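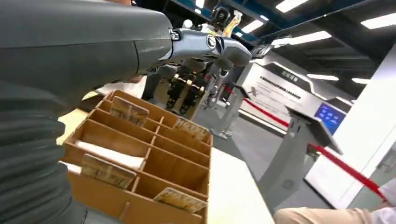

Card sorter, planner side. Monday, after lunch

Last updated: Monday, 16:40
Filed under: Notebook > Manipulation > Planning

Picked up where I left off with Stanier, our slot planner, which still believes every card stands bolt upright in the middle of its slot. The cards have other views. One that leans changes the grasp angle enough that the lower fingers come down on the partition, and the partition is wood and doesn't give.

Puvus (perception) is fine on slots and poor on cards. The organiser is tan, the cards are tan, and the printing on them is faded beige and brown, so the segmentation mask cheerfully swallows the divider as well. It also proposed a grasp on the folded white thing in one of the middle-left compartments, with a confidence I'd love to have in my own work. Added a colour check. It'll want a proper class of its own later.

Changes today:
- Stanier now takes a lean angle per card and tilts the approach to match. If it gets no angle it stops and complains. Before, it assumed zero.
- Retreat goes along the card's plane for the full card height before any sideways move.
- People near the box: sleeves and forearms from the wrist camera now go into the keep-out map. They were being filtered out as "table clutter", which was my line of code, from May.

Replayed the logs afterwards. 1,218 candidate grasps, 2 still clip a divider, both in the row nearest the edge. I suspect the box transform is off by a hair there and the planner is being blamed for arithmetic done elsewhere.

Bogale (the replay viewer) draws the gripper half a slot left of where it is. Known, annoying, and I fell for it again for an hour.

To do:
- re-run the box calibration, then replay those 2
- lean estimate from one view is noisy, try averaging over the approach
- merge into Karkudska once the tests stop sulking
- rename "fudge_offset" before someone reads it

Contact the notebook maintainers | Back to top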